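Letetti Bimanual Sim, fault subset

README

This is the part of the Letetti collection that we did not mean to collect. The main release contains episodes of a two-armed robot doing household chores in simulation, more or less as asked. This subset contains the episodes where it didn't, and specifically the ones affected by what our tracker calls the head tilt fault and what everyone in the office calls something shorter.

If you want clean demonstrations, close this file and get the main release. If you are building a fault detector, or you enjoy watching a room lean over, carry on.

What went wrong

The simulated robot has a head camera. Its pose is supposed to be read from the kinematic chain at every step. In April we moved the scene loader over to Prasalau, our in-house asset format, and the new loader applied the head joint offset when the scene was built. The old code, which was still there and still very keen, applied it again on reset. From then on the head camera reported one pose and rendered from another.

The controller never noticed. It trusts the reported pose, so it went on planning reaches toward objects that were, as far as the pixels were concerned, somewhere else. Some reaches ended in thin air. Some ended in furniture. Every one of them was logged with a healthy status code, because the status code checks whether the arm got to where it was told to go, and the arm was very obedient.

The fault was found by Padmavathi Suvarna, who was looking for a different bug and opened an episode to check a texture. Her ticket reads, in full, "is the house supposed to do that". It was filed on 24 Dec 2022, and so it was read some time after that.

What is in the subset

66 episodes, all from the Karimi apartment scenes. Each one has:

rgb_head: frames from the tilted head camera
joint_states: both arms, both grippers, torso and head
reported_pose: where the software believed the head camera was
true_pose: where it was, recovered by replaying the episode with the fixed loader
contacts: every collision the physics engine saw, including the embarrassing ones
fault_label: 0, 1 or 2

Labels

0 means the tilt is present but the arms did nothing they would regret. 1 means at least one reach missed its target. 2 means contact with something the robot had no business touching, at a force over the limit we use for hardware. 14 episodes carry label 2. None of this happened on a real robot, and we would like to keep it that way, so the loader fix now blocks any export to the Sodport test cell until the two poses agree.
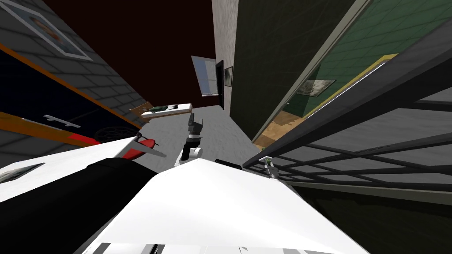
The tilt is not the same in every episode. It depends on the head joint value at reset, which is randomized, so the error is randomized too. We did not plan this but it does make the subset more useful for training a detector, and we have decided to take credit for it.

Known problems

The contact log double counts when a gripper stays pressed against a surface. Merge events that share a body pair and are less than one control step apart.

true_pose is missing wherever the replay diverged from the original run. Those rows are NaN. Please do not fill them with zeros. We did, once, and spent an afternoon studying a camera that lived inside the floor.

Lighting is baked, so shadows are no help in estimating tilt. Walls and doorways are much better. Floors are fine if there is enough floor showing.

The task text is copied from the original job queue and describes what the robot was asked to do. Do not treat it as a description of what took place.

Not recommended for

Imitation learning. The policy will learn to reach confidently for the wrong spot, and we already have one of those.

Loading

Use the same reader as the main release and pass split="fault". Readers older than the loader fix will open these files without complaint and apply the offset a third time.

Reporting issues

Open a ticket and include the episode ID and the step number. If a room looks crooked in the main release, please tell us right away, and set the priority to high.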